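Does Sorting Dishes by Color Speed Up Clearing a Table?
Student project report, Household Methods course, Ovville College
Submitted 2024-04-05

Background

The idea for this project came out of a handout we got in December. The handout was put together by Trerketti, a company that sells shelf liners and plate racks, and it claimed that a household that stacks its dishes by color will clear the table faster and break less. No numbers were given. Two people in my section had already started color stacking at home and swore by it. I did not believe it then and I only half believe one small part of it now.

My doubt was simple. A plate goes on another plate if the two are close enough in size. What color they are should have nothing to do with it. If anything, looking for the right color means extra looking, and looking takes time. On the other hand, people do sort things by color without much effort, and a sorted stack might also turn out to be a stack of matching sizes, if the household bought its dishes in sets. That would make color a stand-in for size, and the handout would be right for a reason it never mentioned.

What I wanted to find out

First, whether clearing by color takes less time than clearing in whatever order the dishes come to hand. Second, whether the stacks that come out of it are any steadier. Third, whether people who cleared by color put the dishes away in the right spot more often. I dropped the third question early, for reasons given under Problems.

Materials

I used everyday dishes in solid pastel colors. They are the cheap and cheerful kind, bought for the Jukholm study kitchen long before I got there, and the range includes yellow and light blue. I picked solid colors on purpose. Patterned plates would have brought in another thing to sort by, and I had enough trouble with one.

The plates are not as alike as they look on a shelf. The yellow one I used most has a low raised lip, a flat middle, and faint rings in the surface that I did not notice until I had washed it a few times. It is also shiny, and the blue dish behind it in the figure has a duller finish. I bring this up because the handout treats color as if it were the only difference between two dishes, and in a real cupboard it hardly ever is.

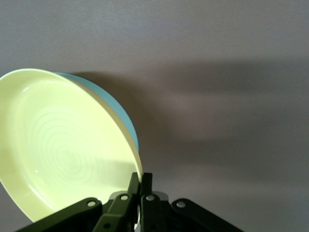 Figure 1. Yellow plate in front of a light blue dish, with the two rims out of line.

The table was a plain one with a smooth brownish-pink top. I had asked for a white one and did not get it, and I later decided this was no great loss. Pale dishes are easy to pick out against a darker top.

For timing I used a kitchen timer with a second display. For steadiness I used a tray and a marked distance on the floor, which I will come back to.

Method

Each run started with dishes set out on the table as if a meal had just ended. The person clearing got one of two instructions. In the "color" runs they were told to finish one color before touching the next. In the "free" runs they were told to clear the table as they normally would. The clock started when the first dish was touched and stopped when the last one was on the stack.

I did 70 runs in all, half of each kind. Five people took part, including me. I know that an author should not be one of the test subjects, and I have taken my own runs out of the comparison below except where I say otherwise.

For steadiness, each finished stack was put on the tray and carried to the marked distance and back at a normal walk. I noted whether any dish slid. "Slid" meant that a rim had moved enough for me to see it. That is a loose rule, and a stricter person would have measured.

Results

On time, there was no difference I would be willing to defend. The color runs were a little slower at the start of each session and a little faster by the end. The free runs showed the same thing. People got better at clearing the table because they kept clearing the table. If I had only tested color clearing, as I suspect the people behind the handout did, I would have seen the times drop and given color the credit.

On steadiness there was something. Out of the 70 stacks, 27 had at least one dish slide during the walk. More of these were free stacks than color stacks. When I went through my notes, though, almost all the sliding happened where two dishes of different shapes met, so that the upper one sat on the lip of the lower one and not down in the well. Mixed colors often meant mixed shapes in this kitchen. The few stacks that mixed colors but matched in shape did fine.

So the color rule helped, but only because it kept like with like. A rule that said "put the same shapes together" should do the same job and would also work for somebody whose dishes are all white. I did not test that rule, so this is my reading of the notes and not a result.

Problems

The biggest one is that five people is too few, and all of them knew what I was testing. One of them told me halfway through which way she hoped it would come out. I can't rule out that she walked more carefully with the stacks she liked.

The second is the table itself. A real table after a meal has crumbs, glasses, forks, and a napkin stuck to something. Mine had clean dishes. I tried adding odds and ends for a few runs and they slowed everybody down, with or without the color rule — so much that I could not compare those runs with the others, and they are not part of the 70.
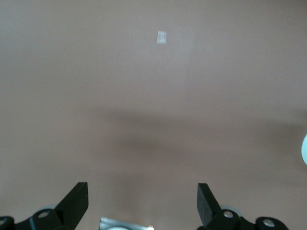 Should small loose items be cleared before the dishes or after them?
Before, if there is a free corner on the tray. In the extra runs, people who left the small items for last had to put their stack down somewhere, go back, and then find room for things that do not stack at all.

The third problem is the question I dropped. I wanted to see whether dishes got put away correctly more often after a color run. The study kitchen has no agreed place for anything. The labels on the shelves were made by an earlier group, half of them have been moved, and the people I asked gave me different answers about where the dishes belong. I could not score people against a system that did not exist.

Last, the dishes were always set out by me. I tried to vary the layout, but I have habits, and I noticed late that I tended to keep dishes of one color near each other. This would have made the color runs easier. It makes the lack of a time difference more believable, for what that is worth.

What the earlier report said

There is one earlier student report on nearly the same subject, from the Leone building, which claims 231 clearings and a clear win for color. I read it twice. It does not say how the comparison group was told to clear, or if there was a comparison group. It also counts every item moved as a clearing on one page and every full table as a clearing on another. I would like to see the raw sheets before I put any weight on it. I asked for them and was told they had been thrown out.

Cost and effort

The project cost nothing beyond dish soap and a battery for the timer. Setting up took longer than the runs. Anyone repeating this should plan for that, and should have somebody else lay the table.

Next steps

I would repeat the steadiness part with three rules: by color, by shape, and free. The dishes should include at least one color that comes in two shapes, so that the two rules give different stacks. I would also mark the rims with tape so that a slide could be measured in place of being judged by eye, and use people who have not read the handout.

The timing part I would leave alone. It ate most of the hours, and I don't think more runs with the same dishes in the same kitchen would tell us much.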